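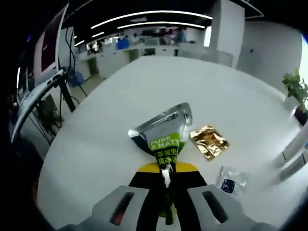
Fig. 1. Hand-held gripper closed on a spout pouch, with two foil and plastic packets lying beside it.

Unit 4 handout: Setting up and looking after the hand-held gripper
Notes by Awuor Minja, with the maintenance section by Joyce Kimaro

Last week we finished with the arm itself. This week we get to hold the thing, and I think it's the best session of the term! The hand-held gripper has the same fingers as the one on the Lema cell, so anything you learn about caring for one carries straight over to the other. Bring the checklist from Unit 3.

Why the fingers come first

Nearly every fault you log this term will start at the fingers. Worn pads, a loose screw, a smear of hand cream on the gripping face — any of these will change how the jaw closes, and you'll feel it in your hand well before it shows up in the recordings. That's the lovely part of working with a hand-held tool. You get to feel what the arm would be feeling.

The pouch in Fig. 1 is a good test piece. It's shiny, wide at one end and narrow at the other, and the jaw has it by the narrow end near the cap. Try the same hold yourselves, then try gripping across the wide part and write down what the pouch does in each case. Subira Langat's group did this in December and filled two pages.

Laying out the table

Use the round white table. Stand the tall items together in the middle with enough room to get a finger down either side, and lay the flat packets well away from them. Flat packets are much harder to pick up than bottles, so don't let anyone start there.
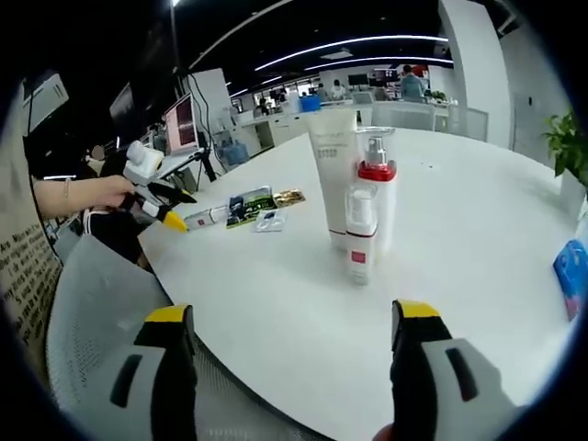

Two people can share the table as long as they agree on who is reaching where. Call it out loud. It feels silly for the first five minutes and then it becomes habit. Keep chairs pushed back far enough that you can swing your elbow, and keep sleeves and bracelets away from the moving parts.

A full run is 16 picks per person. Swap tools halfway, so that each gripper gets used by both of you and any difference between them has a chance to show.

Before each session (Joyce)

1. Open and close the jaw ten times with nothing in it. Listen as well as look. A healthy jaw sounds the same every time.
2. Check that both yellow tips meet evenly. If one leads the other, stop and tag the tool.
3. Wipe the pads with the Zoltico cloths from the drawer. No solvent, please! We lost a set of pads that way.
4. Go around the pad screws with the small driver. Snug is enough.
5. Wipe the lens and record a short clip of the bare jaw. Save it with the tool number in the name: yours will be 197 or 545.
6. Spread the fingers fully over the tabletop and check that they stay put when you let go of the trigger.

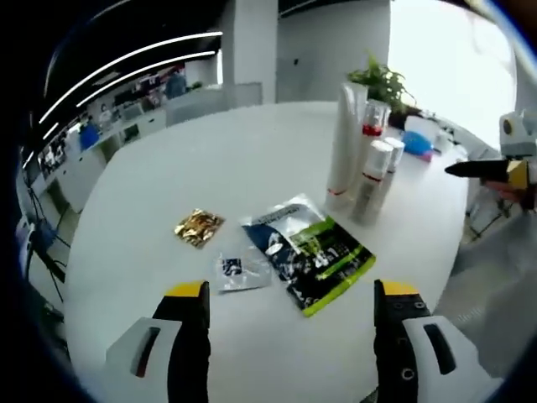

Changing the pads

We change pads at around 2,000 closes, or sooner if the surface has gone smooth. Always change both sides together. Unscrew the old pads, clean the seat underneath, fit the new ones loosely, close the jaw gently so they line up with each other, and only then tighten. If you tighten first you'll spend the rest of the hour chasing a crooked grip (ask Neema Mollel, who has very kindly let me mention this).

Old pads go in the tray marked Prellent. I keep them — the wear patterns are fascinating, and we'll put a few under the magnifier in Unit 5.

To hand in

Your pick sheet, the bare jaw clip, and a paragraph on which item gave you the most trouble and what you'd check on the tool before blaming your own grip. Nafula Biwott is marking this unit and she likes sketches.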